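12th August, open day, second session

Bench notes, mostly for whoever sets up in September. Doors at 10, first group in a little late. Selamawit Tekleab ran the talk, I was on the stop button and the log.

Controller up at first try. Homing fine on both arms. Left wrist camera dropped its connection twice before the doors opened; reseated the plug at the housing end and it held for the rest of the day. Do not like the cable loop on that side. It wants a clip closer to the elbow.

Ran the Prudness grasp planner for the tabletop demo, speed limited to 40 percent of normal. Grip force left at the Kolář defaults. Task as given to visitors: they name a bottle, the arm picks it up and puts it down somewhere else on the table. Visitors stand behind the tape on the floor by the door.

Objects on the table were the bottle row (yellow squeeze bottle, clear water bottles, the small white one, the one with the orange-amber liquid), the clear rectangular container and the round plate with the gold rim. White tape goes across the plate in an X.

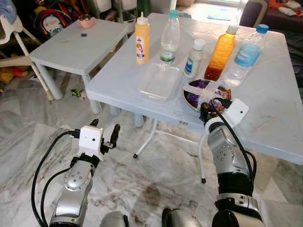

Drunach Manipulation Group — Workshop Notebook

Start pose for the bottle task, left fingers open and pointing up, right gripper over the front of the plate. Right arm starts too low for my taste. Raise it before the next session so the first move is not straight across the plate.

Log for the day: 117 picks commanded, 732 planner calls, longest plan 1630 ms. Failures were nearly all on the clear water bottles. Depth comes back with holes where the plastic is clear, and the planner then fits its grasp to the label. Works if the label is facing the camera, poor otherwise. Yellow squeeze bottle gave no trouble all day.

Container: tried once by request, from the rim. Slipped at lift. Took it off the list after that and told people so.

Questions from visitors, as far as I wrote them down. What happens if someone moves a bottle during the reach (it stops and replans, shown twice). Whether it can open a cap (no). Whether it knows what is in the bottle (no — it has no model of the contents at all). A man from Skusto asked about cycle time and was given the figure at demo speed, with the limit explained. Send him the full-speed number once Selamawit has checked it.

To do:
Clip for left cable.
New start pose, right arm, save under its own name.
Repeat clear bottle picks with labels turned away, same lighting.
Reprint the sign for the door, old one still has last year's room.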